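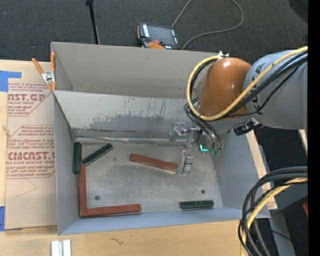 12月27日、木曜日。とうとう「Tikanero」を見に行きました。九月に予告編を見てからずっと待っていた映画ですから、朝起きたときから少し落ち着きませんでした。この映画は、古い連絡船の中で働く小さな楽団の話です。船の中の場面はほとんど二つの色だけで作られていて、壁やドアは濃い緑、楽団の人の服や楽器のケースは赤みのあるオレンジ色です。灰色の箱に入っている木の積み木の、あの緑とあの赤を思い浮かべれば、だいたい合っています。緑のほうが多くて、赤のほうが少ないところも同じです。船が大きく揺れる場面では、ケースが床の上で斜めになったり、壁にくっついたりして、積み木が箱の底で勝手な方向を向いている様子とよく似ていました。緑と赤というとクリスマスの色だと思っていましたが、この映画の緑は暗くて、赤は土に近いので、クリスマスの気分には全然なりません。むしろ、クリスマスが終わったあとの静かな気分に合う色だと私は感じました。

映画館は駅の向こう側のLorelです。夫は、大きいショッピングセンターの中の映画館のほうが椅子がいいと言いますが、私はLorelが好きです。ロビーの床が少し傾いていて、ポップコーンを買うところの照明が黄色くて、初めて日本の映画館に入った年のことを思い出します。あのときは字幕を読むのが遅くて、読み終わる前に消えてしまうので、半分ぐらいは想像で見ていました。今日は吹き替えではなく字幕の回を選びました。息子が「漢字が読めるから大丈夫」と言い張ったからです。息子は漢字については私より自信があります。くやしいですが、書き順も息子のほうが正しいです。

部屋は3番スクリーンでした。私たちの席は後ろから二列目で、息子を真ん中にして座りました。席に着いてから、息子が上着を脱ぎたい、やっぱり着たい、また脱ぎたいと言って、予告編の間じゅう袖の音がしていました。予告編は長かったです。来年の春のアニメ、刑事もの、それから犬の映画がありました。犬の映画の予告編で夫が鼻をすすったので、私は聞こえないふりをしました。

さて、本編です。忘れないうちに書いておきます。（この先は話の内容を書きますので、あとで読み返す自分以外の人には、おすすめできません。ブログにも載せるつもりなので、念のためです。）

主人公は、楽団でクラリネットを吹く女の人です。連絡船は、橋が完成したら廃止されることが決まっています。最後の冬、お客さんはだんだん減っていきますが、楽団は毎晩、同じ曲を同じ順番で演奏しなければなりません。会社との契約にそう書いてあるからです。私はこの「同じ順番」という決まりがとても面白いと思いました。前半では、演奏の場面が何度もくり返されて、正直に言うと少し眠くなりました。けれども後半になると、だれか一人が休んだり、楽器が一つこわれたりして、同じ曲が少しずつ違って聞こえてきます。最後の夜には、クラリネットと太鼓しか残っていません。その演奏を聞くと、足りない楽器の音が頭の中で鳴りました。前半でしつこいほど聞かされたのは、このためだったのだと分かりました。監督にまんまとだまされた、という言い方でいいのでしょうか。「まんまと」は、良い意味でも使えるのかどうか、辞書を見てもはっきりしませんでした。

気に入らなかったところもあります。途中で出てくる、橋の工事の会社の男の人の話は、なくてもよかったと思います。主人公と昔の知り合いだったことが分かりますが、それが分かっても何も起こりません。夫はあの場面が一番よかったと言っていました。何も起こらないところが大人らしくていい、という意見です。帰り道でこの話を長くしましたが、二人とも意見を変えませんでした。

息子の感想は「船のカレーがおいしそうだった」です。確かに、食堂の場面が二回あって、二回ともカレーでした。湯気がよく撮れていました。

それで、昼ご飯は自然にカレーになりました。商店街の角を曲がったところにあるDissanayakeという店です。前から看板は見ていましたが、入ったのは初めてでした。平らなお皿に、豆のカレーと鶏のカレーと、細かく刻んだ野菜がのっています。辛さは選べないと言われて、息子のことが心配でしたが、息子は水を何度もおかわりしながら全部食べました。鼻の頭に汗をかいていました。私は豆のカレーが一番好きでした。私の国の豆の煮込みに少し似ていますが、こちらのほうが香りが強くて、食べたあとも手に香りが残りました。今もまだ少し残っています。

この店に入った理由は、もう一つあります。映画館でもらったくじの紙です。今、Lorelでは「Tikanero」を見た人に、番号のついた紙を一人に一枚くれます。映画のサイトで番号を入れると抽選に参加できて、当たれば、動画配信のFlulturaで使える4000円分のカードがもらえるそうです。紙の裏側は商店街の店の割引券になっていて、Dissanayakeの名前もそこにありました。表より裏のほうが確かな得ですので、先に裏を使いました。飲み物が一杯無料になりました。店の人は紙を取らないで、裏に小さいはんこを押してくれただけなので、番号もちゃんと残っています。

私の番号は1103で、夫の番号は637でした。同じ窓口で続けて買ったのに、どうしてこんなに離れているのか、よく分かりません。息子の紙は、息子が自分で持つと言って、ポップコーンの塩とバターでしみだらけになり、家に着いたときには番号が読めませんでした。光に当てたり、鉛筆で軽くこすったりしましたが、だめでした。息子は怒って、それから泣いて、それから夫の番号を半分もらうという約束をして、落ち着きました。番号を半分もらうというのがどういう意味なのか、私は聞いていません。

夜、夫がお風呂に入っている間に、サイトに番号を入れてみました。これが思ったより大変でした。名前を入れるところで「全角カタカナで入力してください」と出ます。私の名字はカタカナにすると長すぎて、最後の字が入りません。郵便局でも病院でも同じことが起きるので、もう驚きませんが、やはり少し疲れます。仕方がないので、長音を一つ省いて入れたら、通りました。もし当たっても、別の人の名前だと言われるかもしれません。夫の番号は、夫の名前が短いのですぐに終わりました。

抽選の結果は、来年になってからメールで来るそうです。当たったら、Flulturaで同じ監督の前の映画を見たいと思っています。雪の山小屋の話だと聞きました。夫は当たったら犬の映画を見ると言っています。予告編の犬の映画はまだ公開もされていないと教えてあげましたが、別の犬の映画でもいいそうです。

それから、今日覚えた言葉を書いておきます。「もやい綱」。船を岸につないでおく綱のことです。映画の最後のほうで、字幕に何回か出てきました。最初は読めなくて、息子に小さい声で聞いたら、「たぶん、もやし」と言われました。それからしばらく、私は大事な場面をもやしのことを考えながら見てしまいました。家に帰って辞書を引いて、やっと正しい読み方が分かりました。「もやう」という動詞もあるそうです。息子に教えたら、「ひらがなが似てるから惜しい」と言っていました。

劇中の曲は、夕方からずっと頭の中で鳴っています。洗濯物をたたみながら口ずさんでいたら、隣の部屋から夫が続きを歌いました。サビのところの音が私と違っていたので、どちらが正しいか、明日サイトの動画で確かめることにしました。パンフレットは売り切れでした。年が明けたらまた入荷するかもしれないと窓口の人が言っていたので、そのときはもう一度Lorelに行くつもりです。

明日は窓をふいて、台所の換気扇をやります。換気扇は夫の担当です。お餅もまだ買っていません。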